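Moving to a four-day week at work, anyone done it?

mossy_kettle
Our place (Brernden, we do packaging samples) is trialling four longer days from April and I can't decide whether to put my name down. Same pay, same hours, just squashed up. I'd be in at half seven and out at six. Part of me is thrilled, a whole extra day to get the allotment sorted! The other part remembers how useless I am by four in the afternoon as it is. I'm already on my second coffee by ten. 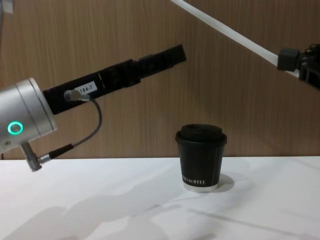
Also there's the dog. He's fine with a walker at lunch but ten and a half hours is a long day for him, and the walker charges more after five. Has anyone here done compressed hours for more than a few weeks? Did you get used to it or did you just get tired?

platform2
Did it for a year and a bit at Zetov. Loved it. First month was grim, I fell asleep in my tea most nights, then something clicked and I wouldn't have gone back for anything. The trick is not doing any chores on the four working days. None. Eat toast if you have to.

hobnob261
Going to be the miserable one here. Same hours in fewer days isn't a four-day week, it's overtime with a bow on. If they meant it they'd cut the hours. My sister's lot did it properly, 32 hours on full pay, and she looks ten years younger.

platform2
Well yes, hobnob, we'd all like that, but it's not what's being offered, is it? She can take the extra day or not take it.

hobnob261
She can also ask. People never ask.

gravel_and_tea
I'm at Eyvindsson and we've been on compressed hours since before I joined, so I've never known anything else there. Bring a proper lunch, and get up from whatever you're doing every couple of hours, even if it's only to fill a bottle.

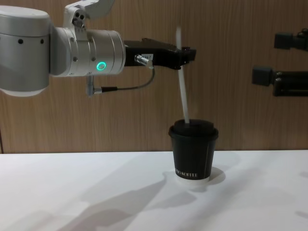
My worst day is always the third. You've got the two long ones in your legs and the last one still to come, and by mid-afternoon I'm reading the same email over and over. I swear I've got all the get-up-and-go of a silver arm with its little green light on, powered up and staring into space. So I save filing and other dull stuff for then and do the thinking jobs early on. And check what happens with bank holidays!! Ours count as ten hours of leave but we had a right old row before they did.

mossy_kettle
Oh, I hadn't even thought about bank holidays. Going to ask tomorrow. Hobnob, I might ask about the shorter hours as well, though I can guess the face I'll get.

hobnob261
Good. Report back on the face.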